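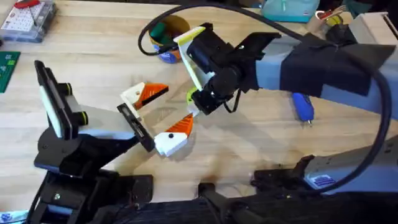
Steso Workshop: The Wooden Benches

Welcome to the gallery of our benches. We are a small joinery in Grostemora and we make work tables for schools, laboratories, repair shops and people who have a garage. Many customers write to us and ask how a bench looks after it has been used, not on the day when it leaves our shop. For this reason we started the page in March, and we add to it when we have time. Under each title there are a few lines about the wood, the making or the care.

The top
Light wood, long parallel planks. We keep the pale color and do not use any stain or dye on this model, which has the name Stirix in our price list. The thickness is 40 mm for all the lengths. A thinner top is cheaper, but it moves under heavy tools and we stopped to offer it.

The grain
The lines are faint. Some customers prefer a strong pattern with knots, and for them we have other boards. On a work surface I like it calm, it is easier to find a small screw when it falls down.

The joints between planks
Each plank is glued along its full length and stays in the clamps overnight. Before gluing we lay the planks on the floor and turn them until the colors go well together. This takes more time than you would think, sometimes a full morning, and two people never agree about it.

The darker stains
A few dark spots on a blond top are normal in a working room. Coffee, oil, a wet can, a metal part left for the weekend. We receive the question if this is a defect of the wood. It is not, and the top is as strong as before. If a stain disturbs you, sand the area lightly in the direction of the grain, with 180 paper first and 240 after, and put new oil on a bigger area than you sanded. If you oil only the small place it will look like a patch.

The finish
Hard wax oil, two coats, with one day between them. We tried lacquer on the first benches and it was beautiful for half a year. After that the scratches became white and the owner could not repair them at home. Oil is more patient.

Sizes
The long bench is 2449 mm and the short one is 2267 mm. These are strange numbers, I know. They come from the old clamps which we bought together with the building, and we never changed them. Other lengths are possible on order, please ask before you drill the wall.

The legs
Sold separately, in wood or in steel. Please tell us the working height you want when you order. For standing work we recommend to measure from the floor to your wrist with the arm hanging, and to wear the shoes that you wear in the workshop.

Fixing machines and tools on it
You can put screws directly in the top. Make a pilot hole first. If a machine will be moved often, use a clamp at the edge with a small piece of scrap wood under it, so the clamp does not leave a mark. Old screw holes can be closed with a wooden plug and glue, then cut flush with a sharp chisel.

Daily cleaning
A soft brush and a dry cloth. For sticky dirt use a damp cloth with a little bit of mild soap, and dry immediately. No steam cleaner, please. One customer in Woldemariam Street used a steam cleaner every week and the planks opened at both ends. We glued them again, but the line remains.

Oiling again
Once per year for a normal workshop, two times if the room is heated with dry air. One small can is enough for the long bench. Spread it thin, wait fifteen minutes and remove everything that the wood did not drink. Put the oily cloths in water after use and dry them flat outside, they can start a fire by themselves if they are left in a pile.

Your own bench
If you have a Steso bench and would like to see it on this page, send us a picture together with the number which is burned under the top, on the left side. It is good to see the old ones also. The oldest that came back to us for sanding had the number 373, and it went home two weeks later with a new coat of oil and the same owner.

Pictures may be used for school work if you write the name of our shop beside them.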